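Wurville Technical College
Robotics Laboratory Support Desk
Request: Student simulation project, shadow rendering and intermittent loss of target
Course section: Introduction to Robot Manipulation, Grorkside campus
Opened: 17 March 2020
Priority: Normal
Status: Closed, with one follow-up item

Summary of request

The student team registered under the project name Psarras reports that its simulated kitchen task no longer gives consistent results on the laboratory workstations. The task requires the simulated arm to locate a wood-textured utensil standing in a block-shaped holder, grasp it by the upper portion, and lift it clear. The object detector loses the utensil in certain runs, and the arm then stops at its waiting position until the run times out.

The team states that the same project files performed acceptably on the workstations before the most recent laboratory software update. The team requests that the previous version be restored on its assigned machine, or that a setting be identified which returns the earlier behavior.

Information supplied by the team

Runs attempted since the update: 70
Workstations used: 2
Project files changed since the update: none reported
Error messages: none. The run log ends with "target not found" and a normal exit.

Initial response from the support desk

The request has been received and assigned. Please note that the support desk does not restore earlier software versions on individual machines during a term, as all sections share a single installation. The team is asked to provide the scene file, the run log for one failed run, and a close view of the utensil rendered from the simulated camera with default settings. Files should be placed in the project folder and not attached to this ticket.

Reply from the team

The requested files are in the project folder. The team notes that shadows in the scene have hard, blocky edges since the update. The edge of a shadow across the head of the utensil forms steps, and the large shadow on the background surface has a saw-toothed outline. The team had assumed this was only a matter of appearance and did not mention it in the first report.
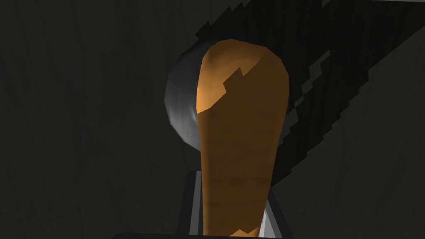
The detector used by the team separates the utensil from its surroundings by color and then checks the outline of the resulting region. It was tuned in the fall on renders with soft shadow edges. The team asks whether the change in shadows could account for the failures.

Support desk, first findings

The scene file was opened on a laboratory workstation and the failure was reproduced. The run log agrees with the one supplied.

The following items were checked and ruled out:

Graphics driver. Both workstations carry the same driver as before the update.
Scene geometry. The positions and dimensions of the utensil and holder match the team's written plan.
Arm controller. When the target position was entered by hand, the arm completed the grasp and lift.

The shadow settings were then compared with the laboratory's archived configuration. The update replaced the shared Zatance configuration file with the supplier's default file. The default file sets a low shadow map resolution and turns edge smoothing off. The scene file supplied by the team does not set either value and therefore takes whatever the shared file contains.

With these values, the detector splits the utensil into a bright region and a darker region. Neither region passes the outline check by itself, and the detector reports no target.

Instructions to the team

1. Open the scene file and add the shadow resolution and edge smoothing values listed in the course handbook under "Rendering settings."
2. Save the scene under a new name. Do not edit the shared configuration file.
3. Close the simulator completely before loading the new scene. Reloading from the menu keeps the earlier shadow settings in memory.
4. Repeat the test series and place the logs in the project folder.

The team is also advised to widen the color range accepted by the detector. This is a matter for the team and the course instructor and falls outside the scope of the support desk.

Reply from the team

The instructions were followed. A series of 40 runs was completed with the new scene file, and the message "target not found" did not appear in the logs. Rendering is slower than before. The team asks whether the lower shadow resolution may be kept for practice sessions.

Support desk, closing note

The lower resolution may be used for practice. Scenes submitted for grading must use the handbook values, and results obtained under other settings will not be accepted by the section.

The shared configuration file will be returned to the laboratory version at the next scheduled maintenance. Teams that have set the values within their own scene files need take no action.

Follow-up item: add a comparison of the shared configuration file to the update checklist. Assigned to laboratory support, due in July.

Ticket closed with the agreement of the requesting team. To reopen, reply within the ticket and include a new run log.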